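Subject: Re: Workshop arm — simulation before hardware, and booking of the bench
To: Wollum Shared Workshop, automation list
Date: 13 Jun 2026 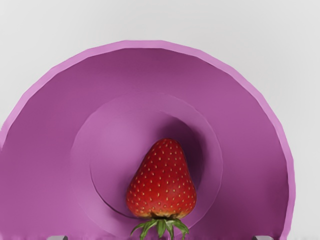
Dear members,

I write in reply to the message from Đạt Vũ, which is quoted in part below, and to set out how the arm project will proceed over the summer. Members who do not take part in the project may wish to read only the paragraph on the bench.

> The base plate is bolted down and the Lotasis driver board is wired in,
> but I would like to know what we are waiting for. Several of us have
> given up evenings to this and the arm has yet to pick anything up. Could
> we not simply put a piece of fruit in a bowl and try it? I understand
> that the simulation is useful, but it is not the same as the real thing,
> and I am concerned that we shall spend the whole year on it.
>
> Also, who has the key to the Van der Merwe cabinet?

The concern is a fair one. The group agreed in January that no task would be run on the real arm until it had been completed 300 times in simulation without the fingers striking the container. That figure was chosen with the shoulder joint in mind, as it is the part we can least afford to replace. I see no reason to depart from it now, although I accept that progress ought to have been reported to this list more often.

The present task is a single strawberry in a bowl. The view from the simulated gripper camera has been rebuilt, and the bowl and fruit now appear at a sensible size relative to each other. The bowl is deliberately plain purple so that the fruit can be picked out by colour alone, which spares us a good deal of work at this stage. The bottom has a raised ring, and I should be grateful if whoever edits the model next would leave it as it is. A flat-bottomed version was tried and gave results which were too kind to us, as the bowls in the workshop kitchen are not flat either.

Two matters remain open. The first is the contact model for the leaves. The strawberry stands with its tip upwards, and a grasp which comes in low on either side may meet the leaves before it meets the fruit. At present the leaves are drawn but have no physical presence, so the fingers pass straight through them. A-yeong So has offered to give them a simple collision shape. I would ask that this be done before any further runs are counted towards the total.

The second is lighting. The light falls from the left and leaves a shadow on the base of the bowl to the right of the fruit. Our colour threshold has on occasion taken the edge of that shadow as part of the strawberry, and the grasp point then moves sideways. The threshold may be altered, but the light should not be. The bench lamp in the workshop stands on the left as well, and there is little to be gained from a simulation lit more evenly than the room.

On the matter of the bench, the arm will stay where it is, at the end nearest the Ustetti lathe. The lathe remains available to all members, but it must not be run while the arm is powered. A sheet for bookings has been put up beside the door. Sessions are limited to 2 hours, and the name of a member who has completed the arm induction must be entered against each one. There are now 11 such members. Those who wish to be added should write to me directly and not to the list.

The emergency stop is to be tested at the start of every session, including those in which only the base joint is to be moved. I mention this again as the log has several blank entries.

With regard to the cabinet, the key is on the hook behind the first-aid box. The combination lock on the drawer beneath it is set to 1949 and has been for as long as I have been a member. It holds only spare belts and the old soldering irons, and members may open it freely.

Comments on the leaf collision shape should be sent to A-yeong So. Comments on anything else in this message may be sent to the list in the usual way — please trim the quoted text before replying.

Yours faithfully,

Project secretary
Wollum Shared Workshop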